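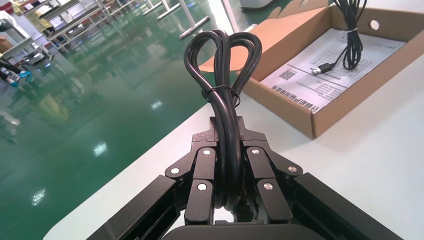
Search this blog Go

Home Teapots Tins Swaps About

Last updated: April

So Kemum have announced another "final" run of the harbour mugs. I make that the third final run, and I have stopped believing the word means anything to them. The email came in at six in the morning, which is when they like to send these things, and by the time I'd made a cup of tea there were people on the Flitgate board posting their order confirmations as if they'd won something.

I'll say what I think and then you can all write in and tell me I'm a misery.

The harbour series was good. The first four or so had proper weight to them, the glaze ran a bit thick under the handle, and the drawings looked like somebody had stood on the quay in the rain and done them. The estuary one is still the mug I reach for. But the newer ones are thinner, the blue is a flat sort of blue, and the boats have started to look alike. I put the new lighthouse next to the old lighthouse on the windowsill and my husband, who has no interest in any of this, picked the old one straight off.

Then there's the numbering. Each one in this run is meant to be marked out of 2000 on the base. Mine says 63. Very nice, a low number, I was pleased for about a minute. Then I saw another 63 on Flitgate, same mug, same run, different kitchen. I wrote to Kemum and asked. The reply said that numbers are "allocated by region", and I can't find that written anywhere on the box, the card or the website. If there are 2000 for each region then how many regions are there? They didn't say. I have asked again.

Does it matter? If you only want something to drink out of, no. I paid 40 pounds for it though, and part of what I was paying for was that little number. A plain white mug from the market holds the same amount of tea.

A few people have asked whether they should buy the set of 3 as an investment. I wouldn't. I've been watching what these go for second-hand for a good while, and the asking prices are one thing and the selling prices are another. Anybody can ask for a hundred pounds. Look at what has sold, and look at how long it sat there first. The early ones hold up, and the later ones go for less than they cost new once you take off the postage, which for anything breakable is a scandal by itself.

I'm also not convinced by the Tripathi cleaning paste that everyone is suddenly recommending for tea stains. I tried it on a chipped mug I didn't mind losing. It shifted the stain, I'll give it that, but the gold line on the rim looked duller to me afterwards. Bicarb and a soft cloth does the job more slowly and costs next to nothing. Please don't use anything gritty on a printed rim whatever the label promises.

On a slightly happier note, the Gisance seconds sale is supposed to be back this summer. Last time the queue was long and half the "seconds" had nothing wrong with them that I could find, which makes me wonder what they are really selling. I came home with two soup bowls and a jug all the same. The jug drips.

Swap list is where it always is. I'm still after the green ferry with the old backstamp, and I'd let the new lighthouse go for it without much of a fight. Box included, number 63, one of however many.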